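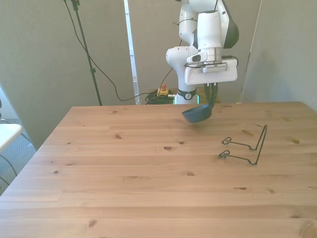
When will water pressure in Stotgate be lowered?
The first step is set for December, and the second follows once the night readings from the first have been checked.

Marnberg Water, 20 November 2021

The Marnberg water utility will reduce the supply pressure in the Stotgate district this winter in an attempt to cut leakage from the older part of the network. The change covers 2,906 service connections on the low side of the railroad line. Customers on the hill above the line are supplied from a separate main and are not affected.

Two pressure-reducing valves have been installed in underground chambers, one on the feed from the upper reservoir and one on the cross-connection at the rail underpass. Both are currently fully open. Arnorus, the contractor for the civil works, finished backfilling the second chamber last week. Permanent paving over the trench will wait for warmer weather, and the temporary asphalt will stay in place until then.

Stotgate is the lowest district in the city and has the highest static pressure. The pipes there were sized and laid when a canning plant took most of the flow during the day. With the plant closed, daytime demand has dropped and the pressure in the street mains now stays close to its overnight level at all hours. The utility's last audit attributed more than 33 percent of the water entering the district to leakage, measured as minimum night flow less an allowance for legitimate use.

Most of that loss is thought to come from small leaks at joints and service saddles. Leaks of this type are hard to find acoustically. The older mains are gray iron with lead-caulked joints, but many repairs over the years were made with plastic pipe, which carries sound poorly, and listening surveys have produced a low rate of confirmed finds. Lower pressure reduces the flow through every opening at once, whether or not it has been located.

The district has been divided into four metering zones. Each has a single metered inlet, with the boundary valves closed and tagged. Flow and pressure are logged continuously at the inlet, and a second pressure logger sits at the critical point of each zone, meaning the connection where pressure is expected to be lowest at peak demand. In three of the zones this is the highest property. In the zone nearest the river it is the far end of a long small-diameter main, where friction loss matters more than elevation.

The valves and their controllers were supplied by Mladenović. They will run on a fixed outlet setting at first. Time-based control, with a lower setting at night and a higher one through the morning peak, is possible with the same hardware and will be considered after the fixed setting has been in service through a full winter. Flow-based control was examined during design and dropped on cost grounds, as it would have required a power supply at the underpass chamber.

The reduction itself will be made at night over several hours. Operators will lower the outlet setting gradually and hold at intervals while the critical point loggers are read. Rapid changes are avoided in iron mains of this age, where a pressure wave can disturb joints or lift sediment from the pipe wall. Some discoloration is still possible the following morning. It normally clears after a few minutes of running the cold tap nearest the point where the supply enters the building.

Most customers should see little difference. Showers and garden hoses will deliver somewhat less flow. Toilet cisterns will take longer to fill. Washing machines and dishwashers are designed to operate over a wide range of inlet pressures and should not need adjustment. Tankless water heaters have a minimum flow below which the burner does not ignite, and in a building with partly blocked filters the lower pressure may bring the flow under that limit. The utility recommends cleaning the inlet filter on these units before the change.

Buildings of more than three stories are a separate case. Several of the apartment blocks along the river supply their upper floors directly from the street main without a booster pump. The utility has measured pressure at the top floor tap in each of them and has written to the owners where the predicted value falls below the service standard. Owners who have received a letter may apply for a contribution toward a booster set. Applications must include a drawing of the riser and the proposed location of the break tank. Pumps connected directly to the service line without a tank will not be approved.

Fire protection was reviewed with the city fire department. Hydrant flow tests were carried out with the new valves throttled to their planned setting, and the results met the requirement for residential streets. Both chambers have a bypass that can be opened manually if more flow is needed at an incident. The valves are also sized to open fully when downstream pressure drops quickly, as it does when a large hydrant is opened. Commercial sprinkler systems must be checked by their owners. A system designed around the old street pressure may no longer meet its rated density, and the hydraulic calculation should be redone using the new figures, which are available from the utility's planning desk on written request.

Properties that already have their own pressure regulator at the meter will generally need no work. If the house regulator is set below the new street pressure, indoor pressure will remain as it was. If it is set above, the regulator will sit fully open and the house will follow the street. Raising the setting in that case has no effect.

Main replacement in Stotgate continues under the existing program and is not altered by the pressure scheme. The next section runs from the old cannery gate to the pumping station. Lower pressure is expected to reduce the rate of new bursts, which would allow repair crews to be moved to planned work, but the utility has not put a value on this and has not included it in the project budget. Savings are calculated on purchased water and pumping energy only.

Results will be reported zone by zone. Night flow before and after the change will be compared over matching periods, with adjustment for the industrial bakery that runs overnight and is metered separately. If the night flow in any zone does not fall, boundary valves in that zone will be tested again for tightness before any further pressure step is made. A boundary valve that does not close fully lets water in from the neighboring zone without passing the inlet meter, and the readings from both zones are then unreliable.

Customers in the affected streets will receive a card through the door before the first night of work. Anyone who depends on a steady supply for home dialysis or other medical equipment should register with the utility in advance, even if already registered for planned shutoffs, as the two lists are kept separately. Reports of low pressure after the change should state the floor of the building, the time of day and whether both hot and cold taps are affected. Where only the hot side is weak, the cause is usually inside the building, and a plumber should be consulted first.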